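Ticket 146: Yeo stopping on the lane, blurry forward view
Site: Broltside
Machine: Yeo (lane patrol and sweeping rover)
Opened by: Seo-ah Woo
Picked up by: Si-eun Jeon, Ulthorpe support
Status: Closed, with one follow-up
Opened: 2018-08-15

Seo-ah Woo wrote:

Hi Si-eun, sorry to land another one on you so soon after the wheel business, and thank you again for sorting that out so patiently. Yeo has started stopping on the narrow lane, the asphalt one with all the flax along it. It rolls along quite happily, then slows to a crawl, stops, and puts up "path uncertain, waiting for operator". If I clear the message from the tablet it carries on for a bit and then does the same thing again. It did this 7 times this morning on one run, and I ended up walking beside it with the tablet under my arm like somebody taking an elderly dog out.

What I've tried so far: a full restart, a fresh battery, and wiping the front camera window with the grey cloth from the kit. I also made sure the map it had loaded was the current one. The sweeping brushes are fine and it docks beautifully. Around the shed and on the concrete pad I can't get it to misbehave at all.

I've saved a still from the forward view partway along the lane and will pop it in with the log from the same run. To my eye everything is soft, worse toward the edges than in the middle, but I don't look at that view often enough to be sure what it ought to be like.

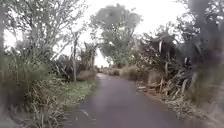 The other thing I should mention is that Yeo seems to favour the left side of the lane, where the grass strip is, and gets fussier when it has to come over to the right. I don't know if that's a colour thing or a brightness thing or just me reading personality into a machine. I'm at the site until late afternoon if you'd like me to try anything.

Si-eun Jeon replied:

Hi Seo-ah, no apology needed, and you've saved me a good half of the work by sending the still with the log. Your eye is right, that is too soft. Yeo finds its way along that stretch by looking for where the asphalt meets whatever is growing beside it, and there's no painted line or kerb for it to fall back on. With the picture smeared like that, the edge finder's confidence drops away, and once it has been low for 2 seconds the rover stops and asks for help. So the stopping itself is the rover doing as it was told.

I don't think you're imagining the right-hand side either. There's a lot of dead flax leaf in that bank, tan and grey, with some of it hanging toward the lane and a scatter of dry bits on the asphalt itself. Below that it's soil and dry grass. That's a harder edge to pick out than bright green grass against dark asphalt, even with a good sharp view.

Could you please do the following, in this order, and let me know what you find at each step?

Put Yeo in service mode and wait for the amber light before you go near the front cover.

Take off the front cover (four screws, the short ones go at the top) and look at the inside face of the window with a torch held off to one side. I'm after haze, film or anything greasy.

Have a look at the lens ring behind it. There's a white paint dot on the ring and another on the housing, and they should line up.

Leave the lens alone for now if the dots match. If they don't, take a photo before moving anything.

Seo-ah Woo wrote:

Right, cover off and a cup of tea to go with it. The inside of the window looked clean to me, and I held the torch every which way. The dots do not line up! The one on the ring is sitting a few millimetres clockwise of the other, and the little locking screw beside it is loose enough to turn with my fingernail. I've taken the photo you wanted and haven't touched the ring itself.

I went back through the site notebook, and the front cover was last off in February, when the Suma module was swapped. The entry says "lens checked" but nothing about the screw. It may well have been creeping round ever since.

Si-eun Jeon replied:

Well spotted, and that fits nicely. Please turn the ring back until the dots meet, then hold the focus card level with the lens at the three-metre mark and open the focus page on the tablet. Nudge the ring either way until the number peaks, then nip up the locking screw. Firm fingers on the small driver is plenty, as the housing is aluminium and the thread will strip if you lean on it. One drop of the blue threadlocker, please, and leave it for 30 minutes before the cover goes back on.

Once it's together, run the edge check from the service menu before sending Yeo down the lane.

Seo-ah Woo wrote:

All done. The number peaked just shy of the dots, so I left it at the peak and made a note in the book. The edge check passed on the second go (the first time I was standing in front of it, my fault entirely). I then sent Yeo down the lane and back twice, and it didn't stop on either run. It did slow down a touch along the right-hand bank but kept going.

I'll ask the grounds crew whether they can cut back the dead leaf on that side and sweep up what's lying on the asphalt. Thank you so much, you've spared me a lot of walking.

Si-eun Jeon replied:

Lovely news. I've added the locking screw to the Suma swap checklist at our end so it gets a proper line of its own. Please check the screw again at your next monthly service and write down the focus number beside it. I'm closing this one and leaving the trimming as a follow-up under your name. If the stops come back before then, just reply to this ticket and it'll reopen by itself.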